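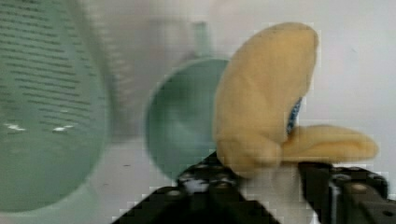 How do you stop a winter tummy bug going through the whole house once one person has it?

Keep the poorly person to one bedroom and, if you possibly can, one loo, wash hands with soap and water every single time, and clean up quickly with something that contains bleach. You may still catch it, but these things do improve your chances, and they make the whole business a good deal less miserable for whoever is on duty.

Last updated: October

I've been through a fair few of these winters now, first with small children and later with my mother-in-law living in the back bedroom, and what follows is the way we do things in our house. Some of it came from Florence Landry, who nursed for years before she moved in across the road, and some of it I learned by doing it badly the first time.

Get a box ready before you need it

It's no fun looking for rubber gloves at 3 in the morning. In October, when I get the thick duvets down, I also put together a sick box. Ours is an old lidded crate that lives at the bottom of the airing cupboard, and it holds disposable gloves, a roll of bin liners, kitchen roll, a bottle of household bleach with the lid screwed on hard, a few sachets of rehydration salts, a thermometer and an old washing-up bowl that will never see a dish again. If there are little ones about, keep the bleach on a high shelf and put a note in the box saying where it is. I write the expiry date of the sachets on the outside in marker pen, having once got them out with great confidence and found they were years past it.

The bowl

Line it with a bin liner and a couple of sheets of kitchen roll before you hand it over. The paper stops things splashing and you can lift the lot out, knot it and drop it in the outside bin. Have a second liner underneath so that the bowl is ready again straight away. For a child in bed I also put an old towel over the pillow and another down the side of the mattress, where everything always seems to go.

Making the bed in layers

This is the tip I pass on most often. Make the bed with a waterproof protector and a sheet, then another protector and another sheet on top, and if you have enough, a third lot over that. When there's an accident you peel off the top pair and there is a clean dry bed waiting underneath. Florence calls it a Friesen bed, after the ward where she trained, and I've called it that ever since, so if you hear my family shouting about Friesen beds you'll know what they mean.

Washing the bedding

Wear gloves, and don't shake anything. I know the temptation is to give a sheet a good flap over the bath, but all you do is spread the trouble about the room. Scrape any solids down the loo with kitchen roll, fold the sheet inwards and carry it straight to the machine. Soiled things go in on their own, on the hottest wash the label allows with ordinary detergent, and try not to cram the drum, as a tightly stuffed load never comes out properly clean. Tumble dry if you have a dryer. Wash your hands when you've loaded it, and give the machine door and the dial a wipe as well.

Harvey Kennedy wrote in last year to ask about pillows and cuddly things that can't be washed hot. I do pillows on the warmest setting they'll stand, and dry them thoroughly. For anything that says surface clean only, wipe it over with hot soapy water, let it dry right through and put it away until everybody is well again – a few weeks won't hurt it.

Surfaces, and the ones people miss

Clean first with hot soapy water, and only then disinfect. Bleach is not much use on top of muck. Dilute it as it says on the bottle, in cold water, with the window open, and please never mix it with any other cleaner, and that includes vinegar and the limescale stuff. Leave it on for as long as the label says before you wipe it off. It will take the colour out of carpets and your good jumper, so change into something old.

Everyone remembers the loo seat. The things that get forgotten in our house are the flush handle, the light pull, the taps, the stair rail, the fridge door and the television remote. Go round them morning and evening while anyone is ill. And put the lid down before you flush!

Close the towel rail for the time being. We give each person their own hand towel, hung in their own room, or else use kitchen roll in the bathroom and bin it.

A word about hand gel

Gel is handy when you're out, but it doesn't do much against the commonest sort of tummy bug. Soap and running water are what you want, with a proper rub between the fingers and round the thumbs, and a good dry afterwards.

Food and drink

Whoever is ill shouldn't be cooking for anybody else, and that holds for two full days after the last bout, however bright they're feeling. Small sips often will stay down better than a big glass. I've always used a teaspoon for the children and let them have a few minutes' rest in between. Plain toast, rice or a bit of banana is fine when they ask for it, and there's no need to press food on anyone before then.

Keep them off school or work for the same two days after it has stopped. I know it's a nuisance.

When to ring someone

Babies, anyone frail and anyone who is pregnant or has a long-standing condition should be watched more closely. Ring your surgery or pharmacist if they can't keep fluids down, if there's very little wee – a young child with no wet nappy in 12 hours needs seeing to urgently – or if you're simply worried. Blood, a stiff neck, bad tummy pain that won't let up, or somebody becoming floppy or muddled means getting help at once.

Afterwards

Open the windows, wash the dressing gown, and swap the flannels for clean ones. Scrub out the bowl, bleach it, rinse it and let it dry in the air before it goes back in the crate. Then restock the gloves and bin liners on your next shop, as there's every chance the rest of the family will be wanting them by the weekend.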